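Gray marks on white plates, will they come off?
Posted by Ziad Farah

My white dinner plates have thin gray lines where the knives land. Dishwasher, 54 minute cycle, no change.

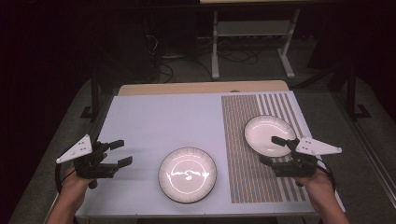 The glaze feels smooth under a fingernail, so I doubt it is scratched.

Itziar Goicoechea
Metal transfer. Steel is softer than glaze and rubs off on it. Use a cleanser with oxalic acid, made into a paste.

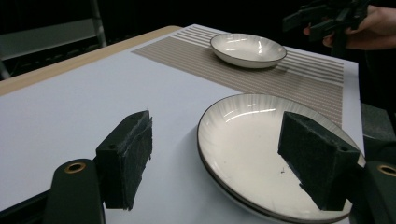
How long should the paste stay on? One minute, then rinse well -- gloves on.

Anneliese Mühlbauer
Baking soda works too, but slowly. Skip steel wool.
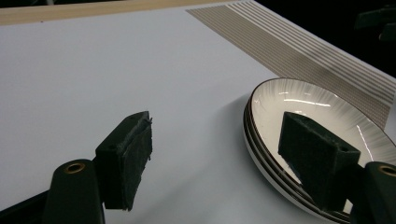
Hildegard Böttcher disagrees about baking soda: three tries on hers and the lines stayed.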